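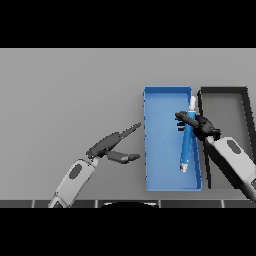

Marker and trays.

14 shares | 3 comments

Section 4. Fitting the Gindholm Ridge Vent

Read Section 3 before starting. The deck must be sheathed, the underlayment must be down, and the shingles must be laid to within one course of the ridge on both sides.

4.1 Before you begin

The standard vent comes in a carton that covers 245 inches of ridge. The short carton covers 116 inches. Measure the ridge from gable to gable and subtract the solid section at each end (see 4.2). Sections from the two cartons can be joined on the same ridge.

Do not fit the vent in rain or on a frosted deck. Sealant will not bond to a damp surface. In October and later, store the tubes indoors overnight.

CAUTION: Wear a harness tied to a rated anchor. Do not tie off to the vent or to the ridge board.

4.2 Cutting the slot

1. Mark a point 12 inches in from each gable end. The slot runs between these two marks only.
2. Snap a chalk line on each side of the ridge. For a roof with a ridge board, set each line 1-3/4 inches from the peak. For a truss roof with no ridge board, set each line 1 inch from the peak.
3. Set the saw blade to the thickness of the sheathing. Check the depth on a scrap piece.
4. Cut along both lines. Remove the strips and any nails left standing.
5. Look down into the slot. If insulation is blocking it, push the insulation back.

CAUTION: A blade set too deep will cut into the rafters or the truss chords. If this happens, stop and have the framing checked.

4.3 Laying the vent

6. Run a bead of sealant across the shingles at each end of the ridge, under where the first and last sections will sit.
7. Center the first section over the peak, flush with the gable edge. The vent covers the solid ends as well as the slot.
8. Nail through the molded holes, working from one end to the other. Drive the nails snug. Do not crush the vent.
9. Butt the next section against the first and lock the tabs. Leave no gap.
10. Trim the last section with a utility knife.

Note: The Britstead profile has a taller baffle and needs 2-1/2 inch nails. The Heltgate profile takes the nails supplied.

4.4 Capping

11. Start the cap shingles at the end facing away from the prevailing wind.
12. Nail each cap on both sides, in the nail line marked on the vent.
13. Cover the exposed nail heads on the final cap with sealant.

One carton of caps is enough for nearly 200 inches of ridge at the normal exposure. Keep the leftover caps for repairs.

3 comments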